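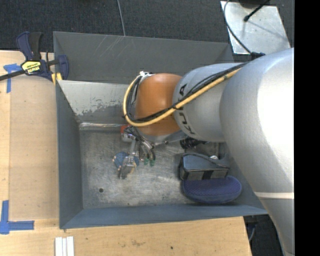 Care and Return of Shared Storage Bins

Members of the Vandau Workshop Association are reminded that the annual review of shared storage bins is now under way. The review covers every metal bin issued to the benches, the stores and the packing room, and will be completed before the December closure. It is being led by Hiwot Negussie, Stores Manager, to whom all questions should be addressed.

The Association holds 179 metal bins, of which 80 are on long-term issue to individual benches. Many have been in use for a good number of years and show it. A scuffed or scratched floor is ordinary wear and does not prevent a bin from being used. The same applies to flaking paint on the inner walls, provided that the bin is not used for finished goods, textiles, paper or anything else that might pick up loose flakes. Bins in that condition should be kept for metal parts and hand tools.

Members are asked to empty each bin fully before inspection and to brush out the floor and corners. A dry brush is sufficient in most cases. Where grease has built up, a cloth and a little warm soapy water may be used, and the bin should be dried at once. Wire wool and scouring powders must not be used on painted surfaces. Small parts have been found in the corners of returned bins on several occasions, and members who believe they have lost something in this way may ask at the stores counter.

Some bins have a small round hole in the floor. Such a bin remains suitable for larger items, but should not be used for washers, pins or short screws. A cut piece of card laid over the floor is not considered an adequate remedy, as it shifts when the bin is moved.

The Association also wishes to draw attention to the condition of the wooden tabletops on which bins are placed. Bins should be lifted and set down – never dragged – and the underside wiped beforehand. Felt pads are available from the stores on request. Members who find a rough or bent lower edge on a bin should return it to the stores, where Witold Brzozowska will arrange for it to be filed or withdrawn.

Bins that fail inspection will be exchanged on the same day where stock permits. Repainting will be carried out in small batches over the winter, and members may be asked to manage with a replacement of a slightly different size during that period. No charge will be made for fair wear.

Inspection forms may be collected from the stores counter or requested from Celina Tokarz on extension 582. Completed forms should be left in the tray beside the counter.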